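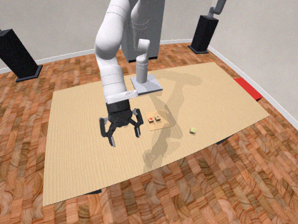 3. How households kept their recipes

3.1 The Riviere notebooks

The notebooks from Riviere are a joy to work with, and we want to spend some time on them before turning to the wider collection. The oldest was begun in 1857 by a woman who signs herself only as "M." and who wrote down what she cooked, what it cost, and whether she would bother to cook it again. Her hand is small and quick. She crosses things out, changes her mind about nutmeg, and returns to the same onion soup several times over the years, each time with a little less butter.

What makes these books so useful for our purpose is the margins. Earlier work on household recipes has leaned heavily on the recipes themselves, and with good reason, but the notes around them tell us how a dish moved from one kitchen to the next. A pear tart is marked "from the sister at Prudmont, too sweet." A method for keeping beans through the winter carries three different inks, which we take to be three different cooks. We coded every note of this kind as a transfer, and recorded the source wherever one was given.

Bastien Fleury transcribed the French pages and Arturo Testa the Italian ones, and each then checked the other's work. They disagreed most often over measures. A "glass" in the early pages is clearly smaller than a "glass" in the later ones, and the shift seems to happen within a single family! We kept both readings in the data and did not try to convert them.
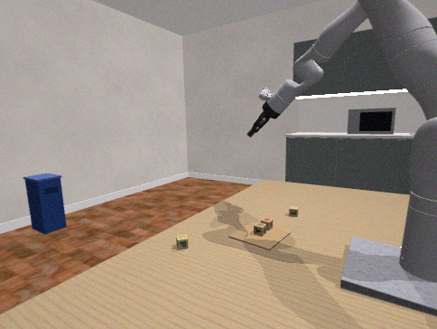 3.2 Patterns of borrowing

Across the full set we found 1000 marginal notes, and 40 of these name a person outside the household. That is a small share, but it is a wonderfully rich one. Nearly all of the named sources are women, and most of them can be matched to parish or tax records in Prudmont or Stistgate. Where we could trace both ends of an exchange, the recipe had usually traveled along a family tie: a married daughter, an aunt, a cousin who had moved for work.

Preserves traveled farthest. We had expected festive dishes to lead, as these are the ones people remember and ask for, but jams, pickles and dried fruit turn up again and again with a distant name beside them. One possible reading is that a jar can be carried as a gift and tasted on arrival, so that the request for the recipe follows the food. The notes offer some support for this. The quince paste from Stistgate is entered with the remark "ate the last of hers in October, have written to ask how." We find that line hard to beat as evidence.

Bread is the great absence. Only 12 notes mention it at all, and none of them gives a full method (see Section 4 for the bakers' accounts, which fill part of the gap). Families in Riviere may have bought their loaves, or the method may have been so familiar that writing it down would have seemed odd. The notebooks do not settle the question.

Figure 3. Exchanges with a named source, grouped by type of dish. Undated notes are included. Notes in which the name could not be read with confidence were left out of the count.

3.3 Limits of the sample

All of the notebooks were kept by families with paper, ink and at least one confident writer, and they survived in attics that stayed dry. Poorer kitchens surely traded recipes too, probably more often and over shorter distances, and almost none of that talk reached a page. The Kunia interviews, discussed in the next section, were designed with this gap in mind.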